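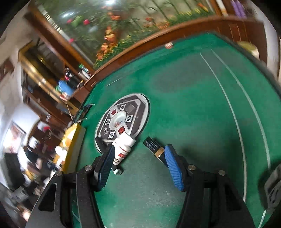
Table top, center console. White bottle, USB flash drive, small white rectangle unidentified at time of posting.

Thread on clearing and servicing an automatic mahjong table that has spent the summer as a general-purpose shelf. Mostly notes to myself. 17th September.

1/ The table is an Alleck, four-player, green felt, wood rim. Felt is original. The rim has held up better than I expected for a table that gets leaned on every night it's used.

2/ Rule for the top surface: nothing stays on it between games. The rule has been ignored since February. Small objects migrate toward the console because the felt is slightly dished there. I haven't measured the dish. A tile laid flat near the ring rocks, one laid flat near the rim doesn't.

3/ Console layout for anyone with the same type: clear dome in the middle with the dice in it, silver ring outside, black face between. Two red diamond buttons on opposite sides of the dome. White square buttons with black symbols spaced around the ring.

4/ On mine the red diamonds roll the dice. The manual calls them "start", and the table next to it in the same manual calls them "dice". Same part number, two names. I use "dice".

5/ Bottles do not belong next to the console. The gap between ring and felt is not sealed on this model. Liquid goes straight down to the lift plate, and the lift plate is the expensive part. Ask me how much. 463, plus shipping, for the last one.

6/ Cleaning order I follow:
- power off at the wall
- everything off the felt
- vacuum with the soft brush, rim to center
- barely damp cloth on the ring and black face
- dry cloth on the dome
- tiles last, in a separate pan of water

7/ Never spray the dome. Cleaner wicks under the edge and fogs it from the inside. Clearing that means pulling the whole console. I've done it twice and would like to stop.

8/ White lines on the felt: printed, and they fade if scrubbed. Blot them. Chalk will not match. Kikuchi sells a felt marker in white that is close enough from a seated position and obviously wrong from directly above.

9/ Sorting comes next. I put a lined tray on the felt and everything loose goes in it before it goes anywhere else. The paper keeps grit off the cloth and shows up small parts. Tape along the tray edge stops it from scuffing.

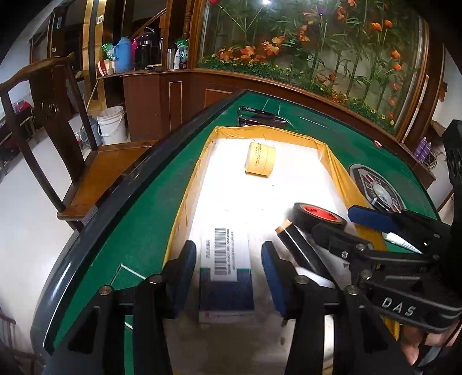
Sorting tray on the felt, with the navy and white medicine box, both tapes, and the marker.

10/ Contents by destination. Masking tape and electrical tape go to the tool drawer. Marker too. The medicine box goes to the cabinet after I check the expiration date, which I do every time and which has paid off before.

11/ The white tube with the blue band is going to the bathroom shelf. I don't care what it is at this point, it isn't a table part.

12/ Masking tape is useful here, incidentally. I fold a short piece sticky side out and dab along the ring joint. Gets the lint the vacuum leaves. Electrical tape is not a substitute — it leaves adhesive on the black face and you will be there for an hour with rubbing alcohol.

13/ Label check on the marker before it goes back: I use it to write dates on the underside of the tile trays. Oldest legible one is from two sets ago.

14/ Chairs. The dark armchairs have to be pulled back before I open the top, because the top hinges toward the wall and the rail is exactly at the wrong height. Minimum clearance is about 5 inches. Less than that and you mark the rim.

15/ The bucket lives on the floor behind the table for tile washing. Do not fill it near the table. Fill it in the kitchen, carry it half full, keep it on the floor.

16/ Tile wash: lukewarm water, one drop of dish soap, no soaking. Backs and faces are bonded on the Meren set and the bond line doesn't like heat. Rinse, spread on a towel, turn once. They must be fully dry before they go in the machine. Wet tiles stick in the chute and the motor keeps trying.

17/ Someone will ask about silicone spray for tiles. No. It transfers to the felt and to the belt, and then the belt slips. The dry tile polish from Anari is fine, used sparingly on a cloth, wiped off again.

18/ Flash drive: it has table photos and a scan of the manual on it, so it gets a labeled envelope taped inside the cabinet door. The felt is a bad place for anything with exposed contacts. Lint packs into the connector.

19/ Still open: a slow tile lift on one side. Could be the belt, could be lint on the sensor. Cleaning the sensor first because it costs nothing. Will post the result under this one after a full shuffle cycle on each side.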